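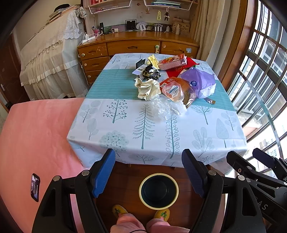 나무 무늬 식탁보 위의 갈색 빵 한 덩이와 여러 봉지

빵을 봉지에 넣어 두는 까닭, 혹시 궁금했던 적 있나요? 저는 어릴 때 빵 봉지를 활짝 열어 두고 놀러 나갔다가 할머니께 혼난 적이 있어요. 돌아와 보니 빵 가장자리가 글쎄 과자처럼 딱딱해졌더라고요!

## 빵은 왜 딱딱해질까?

빵 속에는 물이 꽤 많이 들어 있어요. 만져 보면 축축하지 않은데도요. 봉지를 열어 두면 이 물이 눈에 안 보이는 수증기가 되어 조금씩 공기 속으로 빠져나가요. 빨래가 마르는 것과 똑같답니다.

그런데 꽁꽁 싸 둔 빵도 며칠 지나면 퍽퍽해져요. 범인은 바로 **녹말**! 밀가루에 가득 든 녹말은 오븐 속에서 물을 머금고 말랑하게 부풀어요. 그러다 빵이 식으면 녹말 알갱이들이 다시 줄을 맞춰 차곡차곡 붙기 시작하고, 그러면 빵이 단단해지는 거예요. 어려운 말로는 '녹말의 노화'라고 해요. 빵도 나이를 먹는다니, 좀 귀엽지 않나요?

## 냉장고에 넣으면 안 되나요?

저도 당연히 냉장고가 제일 좋은 줄 알았어요. 그런데 녹말은 냉장고처럼 서늘한 곳에서 더 빨리 굳어요. 오래 두고 먹을 빵은 썰어서 **냉동실**에 넣는 게 좋아요. 꽁꽁 얼면 녹말이 거의 움직이지 못하거든요.

굳은 빵은 살짝 데우면 다시 말랑해져요. 단, 식으면 금세 또 굳으니까 얼른 먹기! (토스터나 오븐은 꼭 어른과 함께 써요.)

## 그럼 곰팡이는요?

곰팡이는 아주 작은 씨앗 같은 '포자'로 공기 중을 둥둥 떠다녀요. 그러다 따뜻하고 촉촉한 빵을 만나면 신나게 자라요. 초록색 점이 하나만 보여도 그 빵은 먹지 마세요. 가느다란 실 같은 곰팡이가 속까지 뻗어 있을 수 있어요. 코를 대고 냄새를 맡는 것도 안 돼요!

## 집에서 해 봐요

1. 빵 한 장을 똑같은 크기로 세 조각 내요.
2. 한 조각은 접시에, 한 조각은 봉지에 넣어 식탁에, 나머지는 봉지에 넣어 냉장고에 둬요.
3. 다음 날 손가락으로 꾹꾹 눌러 보고 공책에 적어요.

저는 이 실험을 6번이나 해 봤어요. 접시에 둔 조각은 늘 바삭바삭했고요, 실험이 끝난 빵은 먹지 않고 버렸답니다.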